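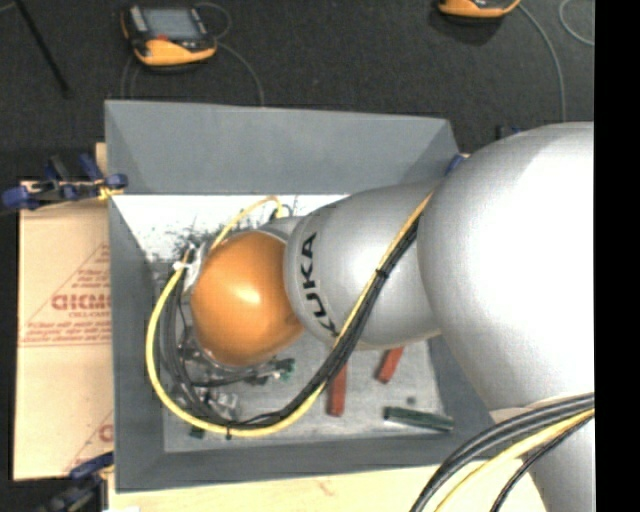 Horkine 料箱抓取套件 常见问题

大家好，我是 Umus 这边负责装机和售后的，平时电话和邮件大半都到我这儿。同样的问题答多了，干脆写成一页放在这里，省得你等我回信（我在现场的时候回得真的很慢，先道个歉）。更新日期：2021年7月8日。哪条写得不清楚就写信骂我，我会改。

Horkine 到底是个什么东西？买回来一箱子里都有啥？

一句话，就是让你手里那台机械臂学会从料箱里往外拿零件的一套东西。箱子里有夹爪本体、法兰转接件、一套手指、线缆和绑扎件、一台装好软件的小工控机、一块标定板，还有一本我写的安装手册。相机可以跟我们买，也可以用你自己的，后面专门有一条讲这个。

机械臂不包括在里面！每个月都有人打来问“这个价格带不带机器人”，不带的。料箱也不带，不过你要是懒得自己找，我可以把我们工位上用的那种灰色斜壁箱的尺寸发给你，照着买就行。

我已经有一台 KUKA 了，能直接装吗？

能装。我们自己的试验工位上也用 KUKA 的臂，所以这个组合我最熟，你打电话来问我基本不用翻资料。下单的时候把臂的型号、控制柜型号和系统版本一起写上，最好拍一张铭牌发过来，我照着配转接件和接口程序。

有一点要提醒：控制柜上需要留出通信接口，有些柜子出厂时没开通某些选项，这个得你去找机器人供应商确认，我没法代你去问，人家只认买家。拖得最久的一次装机就是卡在这一步，东西全摆好了，我在车间里喝了两天咖啡。

别的牌子呢？

大部分带标准法兰、能用以太网收发位姿的六轴臂都可以谈。做过的牌子我有现成的转接件，没做过的要画图加工，这个活我们交给 Grgić 那边的机加工车间，他们做得很细，缺点是忙。遇上一月份他们盘点，基本就别指望了，提前下单吧。

我不太建议拿很小的桌面臂来装。夹爪加线缆加零件，分量不轻，小臂一伸直就开始抖，你看着也难受。四轴的平面关节机器人也先别买，箱子里的零件东倒西歪，手腕不能侧过去的话，靠边的那些永远拿不到。

什么样的零件好抓，什么样的不好抓？

好抓的：有两个大致平行的面，表面不太亮，拿起来不变形，大小和一支粗马克笔差不多的那种。长条的积木块、塑料壳、木块、铸件毛坯都行。我做演示最喜欢用彩色长条块，颜色区分得开，围观的人一眼就能看懂机器在找哪一个，而且掉了也不心疼。

难抓的：

透明件。相机看不见它，或者看见的是它下面的东西。
抛光很亮的金属件。反光一变，点云就缺一块。
弹簧、挂钩、带孔又带爪的东西。它们会串在一起，拎一个上来一串，我叫它们“葡萄”。
软的袋子。夹得住，但放下去的时候形状和拿起来时已经两回事了。
薄片，平贴着箱底的那种。手指插不进去，这个用吸盘比较合适。

你的零件要是在第二张单子里，也别马上关网页。寄几件过来给我试试，难抓和抓不了中间还差得远呢。上次有位做五金的客户寄来一包我看了就头疼的小挂件，后来换了窄手指，再把料箱里的量减下来，效果比我预想的好得多（当然我也没敢跟他打包票）。

不同零件混在一个箱子里可以吗？

可以，这也是很多人来找我们的原因。软件里每种零件建一个模板，运行时可以指定“先拿这种”，也可以让它自己挑最好拿的。前一种比较慢，要的那个被压在下面时，它得先把上面的挪开。挪开的动作默认是拿起来放到箱子另一头，你也可以另外给它一个暂存盘。

颜色不同、形状一样的也能分，不过车间光线一变颜色就跟着变，所以建模板的时候早上拍一组、下午拍一组，开灯拍一组、关灯再拍一组。别嫌烦，这一步省了，后面会更烦。

料箱有什么要求？

我最爱聊料箱，大家老把注意力放在机器人上，其实一半的毛病都出在箱子身上……先说几条硬的：

深度别超过300毫米。再深也能伸进去，可夹爪后面还有一大截手腕和关节，往角落里探的时候很容易碰到箱沿。
侧壁带一点斜度最好，零件会往中间滑。直壁箱也能用，四个角落的死区会大一些。
颜色选哑光的灰色。白色太亮，黑色又容易吃掉深色零件的边缘。
箱底不要有加强筋，有的话请在里面垫一块平板。
用旧了有刮痕没关系，软件会把箱底学成背景，新添的划痕也不太会误认成零件。太深的坑还是补一下。

箱子怎么固定？我能不能就放在桌上？

请固定！我见过直接放桌上的，跑了半天，箱子自己挪了两指宽，后面每一次下去都偏一点，再后来手指就戳箱壁了。

临时调试用木工快速夹就够了，把箱沿夹在台面上，至少夹住对角，能多夹几个更放心。夹子的手柄记得朝外，别朝着臂过来的方向。正式生产的工位我还是建议做定位块或者带销的底座，换箱的时候推到底就是原位，不用重新标定。

箱子下面垫纸板、木板都可以，只要垫平、垫实。软的海绵垫就算了，夹爪往下一压它就跟着沉，高度全乱了。

线缆怎么走？你们那个圈看着好大

很多人第一次见都这么说，哈哈。线缆圈大是有意留的。腕部几个轴转起来，线要跟着走，留短了转到极限位置会绷住，轻的把插头拽松，重的直接断芯。我宁可它丑一点。

绑的办法手册里有一章，我挑要紧的说：

先把臂开到你的程序里最别扭的那个姿态，在这个姿态下量长度，别在原点量。
绑点选在连杆上，不要跨着关节绑。跨关节绑是新手最爱犯的，转两圈扎带就啃进外皮了。
圈的最低点不能低于夹爪指尖，要是线先碰到零件，零件就会被它扫走。
扎带拉到线束不滑动就行，别使死劲。尾巴剪掉，我们调试期间常常先留着，交付前再剪，你要是看到有留着的，提醒我一声。
电源线和信号线可以走同一条路，但靠近控制柜那一段请分开。

要是你觉得外挂的线实在碍事，可以问我要带波纹护套的版本，粗一些，硬一些，也好看一些。小箱子不建议配，它会蹭箱沿。

相机放哪里？

两种放法。一种固定在料箱上方或旁边，一种装在手腕上跟着走。我个人偏心固定的：速度快，臂把零件送走的那点时间里相机已经在拍下一张了，而且手腕上少一根线，前面那条里的烦恼也少一点。

固定安装时，镜头到箱底的最短距离是668毫米，再近的话箱子四角会拍不全。支架要结实，千万别和机械臂装在同一块薄板上，臂一加速支架就跟着晃，拍出来糊的，你还以为是对焦问题。

装手腕上的好处是能换角度看。箱子又深又窄的时候，从侧面瞄一眼很有用。坏处嘛，每次抓之前都要停下来拍，一停就是时间。

我能用自己的相机吗？

可以，只要能输出深度图，驱动在工控机上跑得起来。清单在手册附录里，没列进去的也不代表不行，你先写信问我。自带相机的话，标定得你自己来做，我可以在电话里陪着你一步一步过，不另收钱。

标定很难吗？要多久？

不难，就是枯燥。把标定板夹在夹爪上，点“开始”，臂会自己走一串位置，相机跟着拍，走完了软件给你一个误差值。值是绿的就继续，黄的建议再来一遍，红的先去检查板子有没有夹歪、支架有没有松。

标定程序现在这一版是 Harska 那边的团队帮我们重写的，以前要手动示教每个点，我想起来手指头就疼。现在你只要给一个起始位置，再看着点别让它撞到东西。第一次跑请把速度降下来，人站在能按到急停的地方。

什么时候需要重新标定？动过相机、撞过夹爪、换过手指、有人拿拖把捅过支架（真事），这几种情况都要。平常不用天天做，不过我喜欢每周开工时抓一个固定位置的标准块看看偏没偏，花不了喝口水的工夫。

示教器要学到什么程度？我完全不会编程

会上电、会手动点动、会选程序、会停，就够日常使用了。抓取逻辑都在工控机那边，网页界面，拖拖点点就行。真正要在示教器上写的只有几个固定点：原点、放料点、避让点。我来装机的时候会手把手带你写一遍，然后删掉，让你自己再写一遍。大家都恨我这一招，可是装完以后打来求救的明显少了。

另外拜托一件小事：示教器用完请挂起来。放地上最容易被踩，线也容易被推车压。我自己调试时也有这毛病，图方便往地上一放，所以我没资格说得太凶，但还是挂起来吧。

夹爪的手指能换吗？

能，松开螺丝就可以换，换完在软件里选对应的手指型号。标准手指是金属的，随箱附带。另外可以订：

窄手指，箱子里零件挤得紧时用。
带软垫的手指，怕划伤的零件用。垫片会磨，算易耗品。
加长手指，深箱子用，夹持力会打折扣。
定制手指，给我零件图或者寄实物，我画好你确认，然后交给 Grgić 加工。

定制的从你确认图纸算起，4周交货。请一定认真看图！尺寸你签了字再说开口小了，那我也只能陪你一起难过，然后重新下一单。

夹歪了、夹空了，它自己知道吗？

知道一部分。手指闭合到底还没遇到阻力，它就判断是夹空了，松开，退出来，重新拍一张再试。夹到了但中途掉了，也能检测到，会停在你指定的位置报一声，或者接着干下一个，看你怎么设。

夹歪这件事它知道得比较晚。零件在手里转了个角度，夹爪的感觉和夹正了差不多。放料精度要求高的话，我建议中间加一个二次定位，最土的办法是一个带斜边的小槽，放进去、松开、再拿起来，就正了。土归土，好用。

一次拎起两个怎么办？

两个零件挨得太近，手指会一起夹住，尤其是长条形的并排躺着的时候。软件里有个选项叫“邻近惩罚”（名字是 Aurelio Figueroa 起的，我抗议过，没用），把它调高，系统就会优先选周围空的那个。调太高又会变得挑三拣四，明明可以抓的也不抓。我的习惯是先放在中间，跑上一箱，看看再动。

有称重需要的也可以在放料口加一个秤，重了就倒回箱子里。秤不在套件里。

箱子最后剩的那几个，能拿干净吗？

这个问题问得好，展会上大家都只演示满箱的……剩得少反而好认，难处在位置：它们爱待在壁根下面，夹爪下去会蹭到侧壁。斜壁箱好得多。实在贴边的，有一个“拨一下”的动作，手指闭着把它往中间推一推，然后重新拍照再抓。

要百分之百清空的话，我不敢写在合同里。我会在试抓报告里告诉你，你的零件配你的箱子，剩下的是什么样子的、大概躺在哪儿，你再决定能不能接受让人来收个尾。

速度怎么样？

我不喜欢在网页上写一个节拍数字，写了就有人拿来问为什么他那里达不到。臂的大小、放料点的远近、箱子深浅、零件乱不乱，每一样都影响。你把放料点的位置和零件给我，我试抓以后给你一个实测值，连同录像一起发你，快的慢的都剪在里面，我不挑好看的。

要提速，先看路径。我去过好几个现场，臂每次拿完都规规矩矩回一趟原点再去放料，把这一趟去掉，立刻就快了，一分钱不用花。

安全方面我要准备什么？需要围栏吗？

用大的工业臂，需要。围栏、门锁、急停，这些按你当地的规定来，风险评估也要由有资质的人做，我可以提供夹爪的资料，不能替你签字。套件装在协作臂上也一样要评估，手指是金属的，零件可能有尖角，臂本身再温柔也不算数。

调试的时候我有几条自己的规矩，到了你那儿也请你配合我：手伸进箱子之前，臂必须停在手动模式；同一时间只有一个人拿示教器；旁边看热闹的请站到线外面去。我装机的时候脸比较臭，不是针对你。

可以先试再买吗？

可以的，有两个办法。

第一个，寄零件。寄一小箱过来，数量够铺满箱底就好，我在我们的工位上抓给你看，出一份报告。这个免费，来回运费你出。零件用完寄还，要是不用寄还请写个条子，我办公桌底下已经堆了不少来历不明的小东西了。

第二个，租。整套租到你现场，租金每天300欧元，从你签收那天起算，装机服务另外算。后来决定买的话，租金可以抵货款，抵扣办法写在报价单里。

寄零件要注意什么？

请寄真正生产用的，带油的就带油寄（包好！），有毛刺的就带毛刺。有的客户太客气，专门挑了干净漂亮的寄来，试抓漂漂亮亮，一上现场全是油，相机都不认识它们了。

附一张纸写清楚：零件叫什么，要放到哪里，放的时候对朝向有没有要求，能不能接受表面有夹痕。有三维图最好一起发，没有也行，我扫一个。

装机要几天？我这边要出几个人？

看现场条件。机械臂已经在转、接口也通了的话，剩下的事情很利索。臂还在木箱里的，请先把臂装好再约我，我不负责起吊。

人嘛，来一个以后真正要用它的人就好，从头跟到尾。领导欢迎参观，可是别派一个第二天就出差的人来学，学完人走了，最后电话还是打到我这儿。

请提前准备：台面（要稳，木头台面也行，厚一点）、料箱、网线、插座，气源看你选的夹爪要不要。还有咖啡，加奶不加糖，谢谢。

出了故障找谁？

先翻手册最后一章，我把常见报警都写了。翻不到就写信或者打电话，工作日我们承诺4小时内有人回你。有人回不等于马上修好，这个我得说在前面，但至少你知道有人在看。

写信时请带上日志文件，界面右上角有导出按钮。再拍几张照片：夹爪一张，箱子一张，线缆一张。“它不动了”这样的邮件我收到过很多，我真的猜不出来。

能不能远程看？

能。工控机里有远程协助，默认关着，要你在界面上亲手打开，用完自己关掉。远程我只看画面、改参数，不会让臂动起来，你人不在旁边我更不会动。要动也得你站在那儿，你来按。

软件更新收费吗？

小的更新不收。大的版本会提前写信说清楚改了什么，你可以不升。我的建议是，生产跑得好好的就别手痒，等停产检修的时候再升，升之前备份模板。备份按钮就在升级按钮旁边，我特意让他们放那么近的！

保修怎么算？撞坏了保吗？

夹爪本体和工控机都在保修范围里，期限以你的合同为准。手指、软垫、扎带、线缆外皮是磨损件，不保。撞坏的不保，不过可以修，修理费按零件和工时来，先报价，你同意了再动手。

线缆断芯要看情况。按手册走线还断了，我给你换。绑在关节上断的……拍张照片来，我们聊聊。

我有二手的套件，你们还支持吗？

支持。把机身上的序列号发给我，我查一下是哪一批，配件还有没有。早期那一批的转接件螺孔位置和现在的不一样，订新手指前一定要先问。另外二手的务必重新标定，前任主人的数据对你没有用。

学校和培训中心可以买吗？

可以，老师们来信的不少。教学用的话我推荐固定相机加彩色块，学生上手快，箱子里混上不同颜色和长度的，分拣题目可以出好多花样。模板文件我这里有一份现成的，写信来要就发。课上把速度上限锁低，密码请老师自己保管，写在黑板上就等于没锁。

有没有中文界面？

有的。界面、手册都有中文，报警信息大部分有，剩下还没翻完的显示英文，我在一条一条补。翻得别扭的地方请截图给我，有一条报警曾经被翻成“手指不高兴”，现在已经改成“夹持力不足”了，好几位老客户还来问能不能改回去。

怎么报价？

写信告诉我这几样：机械臂型号、零件是什么、料箱尺寸、要不要相机、放料点离箱子多远。能附照片就附，手机拍的就很好。缺一两样也没事，我会追着你问。

联系 Umus 售后与装机 | 版权所有 © 2021 Umus | 返回顶部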